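Keeping a Small Kitchen Dry: Racks, Cups and Wooden Tools

Most of the trouble in a small kitchen comes from water left where it shouldn't be. Wooden handles turn gray, cups smell stale, and the counter under the dish rack grows a dark line that takes an afternoon to scrub off. These are the habits that work in ours, a galley kitchen in Menden with one window and 12 inches of counter to the left of the sink.

The rack

A coated wire rack lasts for years if you look after the coating. Check the tips of the prongs every few months. Once a tip chips, rust starts there and leaves orange dots on white plates. Dab the bare spot with appliance enamel and let it cure overnight before using the rack again.

Once a week, take everything off and wash the rack in hot water with a spoonful of baking soda. An old toothbrush gets into the places where the wires cross. For white scale, lay a cloth soaked in vinegar over it for 20 minutes, then rinse.
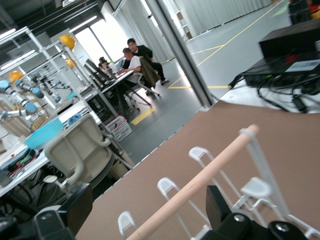 White wire rack with a light wood dowel lying across the prongs.

Wooden spoons, rolling pins and dowels

Never leave wood soaking. Wash it, wipe it, and lay it where air can reach all sides — a rack is fine, a drawer is not. Keep it away from the stove and from direct sun, which can split the ends.

When wood feels rough, sand it lightly along the grain with 220-grit paper. Wipe off the dust with a damp cloth, let it dry fully, then rub in food-grade mineral oil. Wait a few hours and wipe off what hasn't soaked in. Olive oil goes rancid, so leave that for cooking.

Cups and tumblers

Matte cups show coffee stains sooner than glossy ones. Fill them with warm water and a teaspoon of baking soda, leave for an hour, and wash as usual. Skip steel wool, as the scratches hold the next stain.

Plastic tumblers that smell of old juice can stand open on the windowsill for a day. Don't stack them damp. If two get stuck, put cold water in the inner one and stand the outer one in warm water, then twist gently.

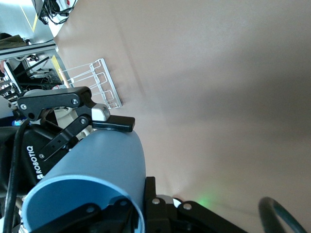

Powder blue, with a thin wall and a matte finish.

The counter and table

Lift the rack every evening and wipe under it. A folded cotton towel makes a good drip mat as long as it goes in the wash before it starts to smell. We change ours on Wednesday and again at the weekend.

Rings on a sealed wood table often come out with a soft cloth and a little non-gel toothpaste. Rub with the grain, and try it first on a spot underneath. Older finishes may need wax afterward.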